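Section 5: Laying the table and loading the tray

Your Trirkura serving set is now unpacked and rinsed, so we come to the pleasant part.
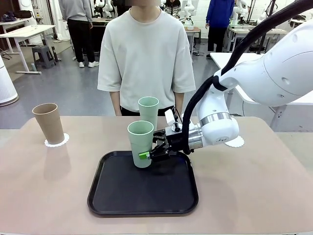 It pays to lay everything out once before your guests arrive, as you will soon see how much room your own table gives you, and you can shuffle things about to your heart's content while the kettle is still cold.

1. Wipe the tabletop and dry it well with a soft cloth. Doilies cling to a damp surface and are a nuisance to straighten afterwards.

2. Put the black tray down near the middle of the table, leaving enough space on either side for a doily.

3. Smooth out the white doilies with the flat of your hand, one to the left of the tray and one to the right. If the scalloped edges have curled in the box, press them under a heavy book for 24 hours.

4. Set the cups out, green or brown as you please (we are rather fond of mixing them). Hold each cup low down on its side and let go only when the base is sitting flat.

5. To load the tray, bring each cup in over the raised rim and lower it gently. Start at the back and work forwards, so that you never have to reach across a cup you have already placed.

Note: The cups are wider at the top than at the bottom, so leave a little more room between them than you think you need.

Caution: Carry no more than 4 filled cups on the tray at a time, and keep both hands on it, please, even for the short walk from the kitchen!

When tea is over, turn to Section 6 for washing and stacking.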